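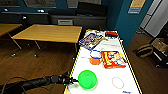

How many examples does a robot need before it can pick up a bowl it has never seen? The team in Saltham doesn't have a firm number yet, but its first model, trained on 401 recordings, still missed the rim often enough that the group decided to keep collecting through August.

2 min read

The project is called Utetti, and it gathers recordings of a person guiding a robot arm through everyday jobs. Each recording holds the camera views, the joint positions and a short label for the task. The set now stands at 2908 recordings, and 1018 of them involve reaching for, lifting or moving a container.

Tuva Engström, who runs the collection work, said the early recordings were too much alike. Operators started the arm from the same pose each time, and the model learned the pose along with the task.

"We had a lot of very clean data that taught it one thing," she said. "Move the start a hand's width over and it was lost." 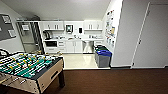
Operators now work from a list of start positions drawn up each morning, and the list covers more than the work area itself. Recordings can begin with the cameras facing other parts of the building, so that the model also gets views with no task object in them. The kitchenette, with its white cabinets and the two bins standing side by side on the tile, is the sort of background Engström wants more of. Glossy floors are useful too, she said, as the reflections change with the lights and the model has to learn to ignore them.

A session lasts 20 minutes, after which the operators trade places. Tadeusz Tokarz, who checks the recordings, said tired hands show up clearly in the data - the arm slows down, then overshoots. He marks those runs but keeps them in a separate folder.
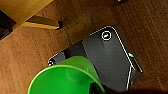
Failed attempts get the same treatment. A run in which the gripper closes too early is labeled with the moment it went wrong, and Tokarz said the group plans to test whether those labels help the model recover from a bad approach. Runs with missing camera data are deleted.

The wrist view has taken the most effort. It is close to the object and often partly blocked, and the first round of labels was written by people looking only at the head camera. Roughly a third of those had to be redone.
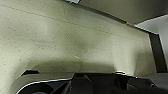 Sipos Lab | Robot Learning Group

The group will share the container recordings first, with the rest to follow once the labels have been checked a second time. A partner team in Juvcombe will train its own model on the same set and compare results on objects that neither site has used. Engström said collection will go on in the meantime, with new start positions and a longer list of tasks.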